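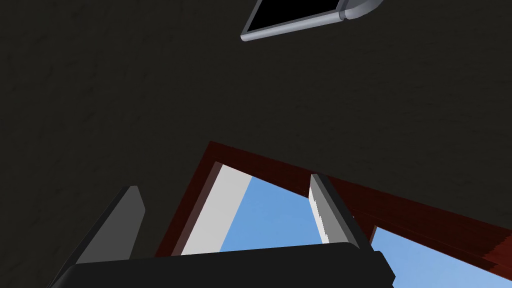 ## Dating a Kanura Park ride ticket by its back

**1/** Most of the questions I get about Kanura Park paper are about the front of the ticket. The front is the least useful side. The artwork was kept for years with no change at all. Turn it over.

**2/** The printer's line runs along the bottom edge of the back in very small capitals. Two names occur: BETEX and COMIER. Betex is the earlier. I have not found a ticket carrying both.

**3/** Betex backs have the rules of use in one block, centred, with "non-transferable" hyphenated. Comier backs have the same rules in two columns and drop the hyphen. If the printer's line has been trimmed off, the hyphen will settle it.

**4/** Serial numbers. Betex books start each coupon with a letter for the ride class, then the number. On Comier books the letter moves to the end. My lowest Comier number is 738, in a book with the C coupons missing. Adelmo Serra has a lower one but the last digit is smudged and we disagree on it.

**5/** A full book held 24 coupons. Used books with the cover and stubs intact are fairly common. Complete books are not, and several of those sold as complete have been made up from two. Check that the serials match from the first coupon to the last.

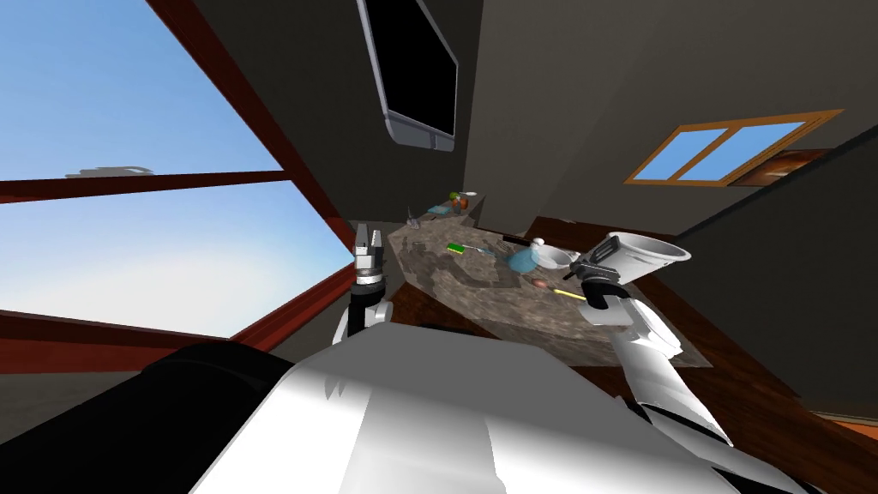 **6/** Check the staples as well. Betex used two, set wide. Comier used one, slightly left of centre -- usually with a bit of rust on the inside fold. A Comier cover with two pairs of holes has been rebuilt.

**7/** The January closure tickets are a separate issue. They were given out at the gate for a return visit, single sheet, no staples, buff card. Lilibeth Estrella worked the gate that winter and says the run was 2000. I have seen no paperwork for that figure.

**8/** Highest serial I have recorded on a January sheet is 432. If yours is higher, please send me the number and a scan of the back at a decent size. A scan of the front is no help.

**9/** Correction to an older thread of mine: I listed the Mangubat Railway coupon as class B. It is class D on every Betex book I have handled since. Ilse Aerts spotted it. The B was a misreading of a worn D on my own copy.

**10/** Storage, as two people asked. Polyester sleeves, flat, out of the light. Leave the staples in. Next thread will be the parking stubs, which have no printer's line and are harder.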